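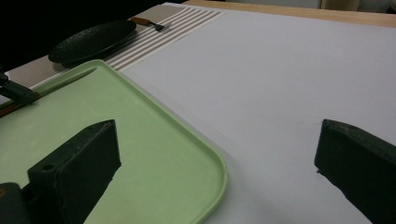
Robotics Club > Questions & Answers

Updated 2023-06-01. Quick answers, more when somebody has time. If yours isn't in here ask Lovely.

Who can join?
Any student at Jirstead, any grade. No tryout. You don't need to know how to code, half of us didn't in February.

When and where?
After last bell, room 18. Use the side door, the front one locks early.

What are you working on this year?
Table setting for the Wostside meet. Plate, knife, fork, tray, placemat. We record people doing the moves with the hand-held gripper, then train on that, then the arm tries it. Repeat until the bus leaves.

How many recordings so far?
1,114. Not all good. Tanveer Kakakhel is going thru them and tossing the bad ones, please don't re-upload what he tossed.

What makes a recording bad?
Stopping halfway. Your other hand getting in there. Moving way too fast. Starting with the fingers already closed. If you bumped the table just say so in the log and do another.

How many do I have to do?
8 per session if you're on gripper duty. Then swap. Your wrist will thank you.

Do the things go in the same spot every time?
No!! Move them around. Last fall we left everything in one place and the arm only knew that one place. Turn the plate setup, shift the fork, angle the knife diffrent. Write down the layout letter.

Can we use the sharp knives?
No. Table knives only, from the club bin. Put them back in the bin after, not in the sink.

What's the code called?
Jirkis. It's in the shared folder. Read the setup page first, then bug Tanveer.

I missed a session, am I out?
No. Read the log, come to the next one.

What does it cost?
Dues are $18. Meet fee comes out of the club account, we have almost $200 left after the new batteries. Can't pay? Talk to Lovely Macapagal, stays private.

Who's driving to the meet?
School bus. Permission slip to Ms. Pacheco or you're not on it. She does not take photos of slips, paper only.

Can my parents watch?
Yes, at the meet. Bleachers side. Not in the pit area.

Do we get to keep the robot over summer?
Still asking.

Filed under: Clubs, STEM, After School
18 shares | 8 comments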